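Projects / Tabletop / tromitz-cutlery / README

Overview Files Changelog Issues Wiki

# tromitz-cutlery

A small set of pictures and notes on the business of getting spoons off a table and into something. Version 6, and the first one Roland Tapley has agreed to have his name on.
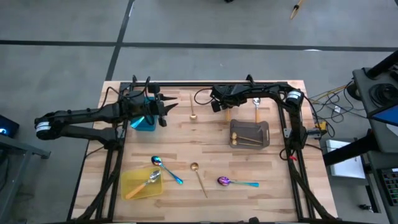

The set grew out of a disagreement over what "put away" means. One half of the group held that a spoon is put away when it is in a tray. The other half held that it must be in the correct tray, facing the same way as its neighbors. Both views are represented in the notes, and you can usually tell who was writing.

## What is covered

- **Spoons.** Gold ones, and ones with wooden handles whose bowls are silver or golden. Two golden-bowled spoons lying side by side in the gray tray count as sorted. A spoon out on the wood counts as work.
- **Trays and containers.** The gray rectangular tray has slotted handles at each end. The yellow one is translucent, shallow and close to square. The teal-blue one is labeled `container` in the notes, after a long thread on whether it was a tray, a bin or a tub.
- **Table.** Butcher block, light tan to honey. Golden cutlery on honey-colored wood was a poor choice for contrast and we have kept it, out of stubbornness and for comparison with earlier versions.

## Layout

 pictures/ 600 stills
 notes/ one text file per still
 lists/ 14 tidying lists, plain text
 old/ do not use, do not delete

Each note gives the starting layout, the goal and a free-text remark. The remarks were meant to be short. Some of them are reviews.

## Naming

`spoon_gold` is gold all over. `spoon_wood_silver` and `spoon_wood_gold` have wooden handles, with the bowl color last. Version 4 had the bowl color first. If your script finds a `spoon_gold_wood`, you have version 4, and you should get a newer copy before writing to us about it.

"Front" is the side nearest the viewer and "back" is the far side. The lists from Flumden used the opposite convention until June and were flipped by hand. We believe all of them were flipped once.

## Known problems

- Goals such as "tidy the table" have no single right answer. We score them against the list, and the list was written by people whose own kitchen drawers would not pass.
- Spoon direction is recorded only for spoons in a tray.
- No forks. The Conceição layouts are supposed to add them. They have been supposed to for a while.
- The spelling of "gray" varies in `old/`. See above regarding `old/`.

## Use

Free for teaching and research. Please cite it as *tromitz-cutlery, Erkus, version 6*. Corrections go under Issues, with the file name and what you think the spoon should be called.

Last edited 2022-04-25 by R. Tapley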